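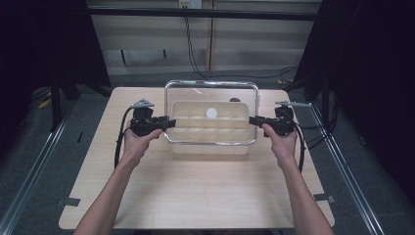
Yara Abou Jaoude has been making pickles since she was tall enough to see over her grandmother's counter, and she talks about turnips the way other people talk about their first car. "They go pink! You put in one slice of beet and two days later the whole jar is pink, and I still get excited," she told me over coffee at her place in May. Most people picture glass when they picture pickles, and she does love a good jar, but for a first batch she's happy with a clear plastic storage container like the one on the light wooden table, as long as it's food safe and has a lid. "You want to see through it. Half the fun is looking."

Her monthly class, Ferkolard, began when her neighbor Jad Twal asked for the recipe and she couldn't write it down. She had never measured anything. So the pair of them spent a winter weighing salt, and argued a lot. "Jad wanted 30 grams to the liter. I said my grandmother would laugh at him. Then I weighed mine, and it was 30 grams!" She laughed so hard at this that she had to put her cup down.

Cucumbers are harder, she says, and she has lost whole batches to mush. She now buys only small firm ones, trims off the blossom end and tucks in a grape leaf. Cabbage is what she gives nervous beginners: a small head, plenty of squeezing, and a weight on top to keep it under the brine.

I asked what she's working on now. Green almonds, it seems, and a lemon and chili paste that Jad keeps finishing before it's ready. "I made him his own," she said. "He finished that one too, and now he wants to know when the next one's coming."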